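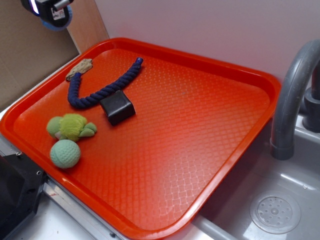 Mirnance Raised-Rim Tray, Orange-Red

Home > Storage and Sorting > Trays > Mirnance

Price: £14.50
In stock. Usually sent the next working day.
Also in this range: Small, Medium, Large

The Mirnance tray is a one-piece plastic tray for keeping small things together on a worktop, shelf or floor. It has rounded corners, a continuous rim on all four sides and a fine crosshatch texture over the whole of the base. We sell it mostly to pet owners, childminders and people who run training classes, though plenty go to ordinary kitchens and hallways.

Only the tray is included in the price. The rope, turtle, ball and other items are not supplied.

Details

Material: polypropylene, coloured all the way through
Colour: orange-red
Size (Medium): 464 mm x 300 mm
Weight (Medium): 474 g
Base: flat, with embossed crosshatch pattern
Corners: rounded
Handles: none, lift by the rim
Stacking: yes, with trays of the same size
Dishwasher: top rack only, Medium and Small
Product code: MT-229

Choosing a size

Medium is the one most people want. It takes a handful of dog toys, a set of brushes or the contents of a coat pocket, and there is space left over to add to it. It fits across a standard kitchen worktop with room in front.

Small is meant for shelves and windowsills. It will hold keys, a lead and a roll of bags, but a plush toy of any size will hang over the rim.

Large needs two hands when full and is better kept on the floor or a low table. It does not fit in most household dishwashers, so you will need to wash it in the sink or outside with a hose.

If you intend to keep the tray in a cupboard, measure the inside of the cupboard with the door open and allow for the hinges. The rim is the widest part and the sizes we give are taken from its outer edge.

The base

The texture is moulded into the plastic and will not peel. It gives a little grip, so soft things such as fabric toys and rope stay where they are put when the tray is carried level. Balls will still roll if you tip it, and the rim will stop them unless they are moving fast.

The surface has a slight gloss and looks paler under a strong light. The rim looks darker than the base, especially where it curves up. Both are the same plastic. We mention this as several customers have asked whether they had been sent a two-tone version.

Using it for pet toys

A tray works well for dogs that like to choose. Everything can be seen at once and nothing has to be dug out from the bottom of a basket. Put a few toys out at a time and keep the rest in a drawer, then change them over when the dog loses interest.

A mixed selection is best: something to tug, something soft and something that rolls. A braided rope and a dimpled ball cover two of those, and a plush toy does for the third. Lay ropes loosely and don't coil them tightly, so they can air after use. Wet toys should be dried before they go back, as the tray has no drainage holes and water will sit in the texture.

The tray is not a toy. It is fairly stiff and a determined dog can crack the rim. Pick it up if your dog starts to chew the edge.

Check toys when you put them away. Throw out ropes with long loose strands, plush toys with open seams and any ball small enough to be swallowed. Wood and bark found on walks can splinter in the mouth and is better looked at than chewed.

Other uses

Childminders use the Medium for touch-and-feel play, with a mix of smooth, rough, fuzzy and knobbly things set out for children to handle. The strong colour makes pale items such as driftwood and shells easy to see. It is less good for red or orange objects. Children should be watched when small parts are out.

It also does for seed packets and labels, wet gloves by the back door, or sewing things that need to be moved off the table at mealtimes. It should not be used under hot pans. The plastic will mark and may warp.

Cleaning

Wipe with a damp cloth after everyday use. For mud or dried food, soak the tray in warm soapy water for ten minutes and use a soft brush along the lines of the pattern. A washing-up brush is fine. Wire wool and cream cleaners will dull the surface.

Hair tends to catch in the crosshatch. A dry rubber glove rubbed across the base lifts most of it.

Rinse well if you use disinfectant, and let the tray dry standing on one of its short sides. Long spells in direct sun will fade the colour over time.

Customer comments

"Bought the Medium for the dog's things. It slides under the bench in the hall with the toys still in it. The colour is brighter than I expected but I can't trip over it now."
Rostam Shojaei

"I have three of these for a toddler group and they stack flat in the boot. One has a scratch from a stone but it doesn't show much. Would like a lid."
Si-eun Ok

Questions we are asked

Is there a lid?
There is no lid for the Mirnance. The Buromow box has a clip lid and is close to the Medium in size, but it is much deeper and does not stack with these trays.

Does it come in other colours?
Orange-red is the only colour we keep all year. Grey is due in April, in Medium only.

Can it be used outside?
Yes, but bring it in during hard frost. Cold plastic cracks more easily if it is dropped or stood on.

Does it slide on a worktop?
It can on a very smooth one. Mohmand grip dots are sold separately and stick to the underside. Clean and dry the base before fitting them, and take them off before stacking.

Delivery and returns

Orders are packed at our Burkarport warehouse. Orders placed after 2 pm on Friday go out the following week. Large trays are sent by courier and need someone in to take them.

Unused trays can be returned within 30 days. If yours arrives cracked, keep the packaging and send us a photo of the damage with your order number. We will send a replacement and won't ask for the broken one back.

Goes with

Mohmand grip dots, pack of eight
Buromow clip-lid box
Mirnance stick-on label holder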